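Fitted sheet keeps coming off one corner — deep mattress, is there a size I should be buying?

Posted in Household > Bedding and laundry

Refilwe Mahlangu
We moved house in October and bought a new mattress at the same time, a Maes pocket sprung one with a built-in topper. I didn't think about the sheets at all when we bought it. Every fitted sheet we own is now too shallow. They go on if I pull hard, but by the morning at least one corner has come up, nearly always the one by the wall on my side, and I wake up lying on the mattress cover.

I have measured the mattress and it is 31 cm deep at the edge and a bit more in the middle. The old sheets say "fits up to 28 cm" on the label, the ones that still have a label. So I understand why it is happening. What I want to know is:

What depth should I look for? Shops seem to sell "deep" and "extra deep" and they don't agree on what either word means. One had deep as 30 cm and another had it as 38.

Is it worth keeping the old sheets and using those elastic straps with clips, or do they just tear the fabric?

Would I be better off with flat sheets? My mother only ever used flat ones and hers stayed put, but I never learned to do the corners properly and I don't want to be remaking the bed every day.

It is a standard double, 135 by 190. We wash at 40 and dry on a rack, no tumble dryer. I'd like to stick to cotton if I can. I have a mattress protector on underneath, quilted, which I suppose adds something to the depth as well.

Thanks in advance.

Gijs Desmet
Buy the extra deep ones and throw the others out. Had the same problem, bought two, problem gone.

Tineke Jansen
I worked in the bedding department of a shop for 23 years, so I have had this conversation a good many times.

On depth, ignore the words on the front of the packet and look for the number on the back. You want the mattress, plus the protector, plus enough to tuck underneath. Yours is 31 cm. A quilted protector adds one or two. Then you want at least 5 cm of fabric going under the mattress on every side, and more is better. That gets you to 38 cm. Some makers already allow for the tuck in the number they print and some don't, and the packet won't always tell you. If you can open one in the shop, hold the corner seam against a tape measure. The length of that seam is the real depth.

Allow for shrinkage too. Cotton will lose a little in the first few washes even at 40, mostly in the length. If a new sheet only just goes on before it has been washed, take it back.

Look at the elastic as well. Cheaper sheets have it only at the four corners. You want it all the way round the hem. On a deep mattress this matters as much as the depth does, as the long sides are where the sheet starts to creep, and the corner only comes off at the end of it. The Endetti cotton ones I have at home are elasticated all round and have lasted well, but there are others and I wouldn't pay extra for the name.

The straps do work. The kind that runs diagonally across the underside of each corner is better than the long ones that go from one side of the bed to the other, which are a nuisance to fit on your own. They mark thin sheets where the clip bites. Fold the hem over once and clip through the double layer and you will have less trouble. I would use them on the old sheets until they wear out. Plastic clips are kinder to the fabric than metal ones but they do let go sooner.

Now flat sheets. For a double that deep you need a king size flat sheet, or you will run out at the sides. Hospital corners go like this:

Lay the sheet with an even drop on both sides and tuck in the foot end, right along.

At one corner, pick up the side edge of the sheet an arm's length or so from the foot and lift it up on to the bed, so that it makes a triangle on top.

Tuck in the part that is still hanging below the mattress.

Bring the triangle down again, hold the fold against the side of the mattress with your other hand, and tuck it in.

Do the same at the other three corners, and tuck the sides in last.

Tuck with the palm facing down, it saves your knuckles on the slats. Once you are used to it the whole bed takes 7 minutes, and it won't need redoing until you change the sheets unless one of you kicks a lot.

One more thing. If it is always the same corner, check that the mattress isn't being pushed against the wall on that side. When you sit down on the other side it moves a little and rubs, and that will drag any sheet off. Pulling the bed out by a hand's width may do as much good as new sheets.

Wouter Dekker
Agree with most of that, but I didn't get on with the straps. I had a set from Zukitz and the clips pulled two small holes in a percale sheet inside a month. That was without folding the hem over, to be fair.

What worked for me was turning the protector round. Mine had a shiny backing and I had put it on with the shiny side up — the sheet was sliding about on it all night. The quilted side should face you. It sounds obvious but I had it wrong for most of a year.

I use a plain pink flat sheet now, a size up, and I have stopped thinking about it.
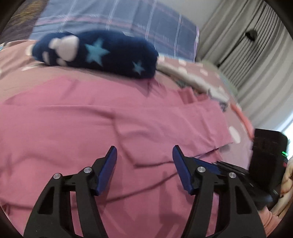 The pink sheet on the bed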